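Can a machine tidy a shelf yet?

Started by wosley_gran, Oct 4, 2020

wosley_gran
My nephew keeps telling me that by the time I'm properly old there'll be a robot doing the housework. I'm 71, so it had better get a move on! What I want to know is whether any of them can do the fiddly stuff. I don't mean hoovering, I've got a round thing for that and it mostly eats the fringe off the rug. I mean clearing up a cluttered surface and putting things where they live.

tinbasher
Short answer, no. I look after two arms at work (we pack tap fittings) and they're brilliant as long as every single box turns up facing the same way. One did 1,309 boxes in a shift last December without a fumble. Then somebody changed the tape on the cartons and it sulked all morning.

Gönül Başaran
I think that's a bit gloomy, tinbasher. Your arms are doing a job where nothing ever changes, so of course they get upset when something does. The newer stuff learns from people doing the chore by hand, over and over, with all the mess left in. My own test would be a shelf unit with a good cloth on it and all the bits that collect there - a wine bottle, a clear plastic tub, something white gathered up in a bundle, a scrap of thin green stuff.

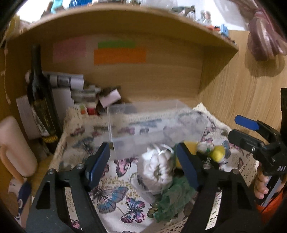

Soft things are where I'd expect it to struggle. A bottle is a bottle whichever way you come at it, but fabric changes shape the minute you touch it, and if there's a lace edge underneath you can easily pick up both. I do it myself with tablecloths! Clear plastic is nearly as bad, you see straight through it to the pattern. Even so I'd give it a few years, not forever.

tinbasher
A few years to do it once for a film crew, maybe. Doing it 500 times in a real house without knocking the wine over is another matter.

kuroda_fan
With Gönül on this one. Also who needs it done fast? If it takes 14 minutes to fold a tea towel while I'm at the shops I couldn't care less.

tinbasher
You'd care when you got back and it had folded the cat.

wosley_gran
I haven't got a cat, so that's one worry gone. But how does it know where things go? Half my ornaments only have a place because I say so.

Gönül Başaran
You'd have to show it, same as you would a new home help. Start with the tub and leave the ornaments till last.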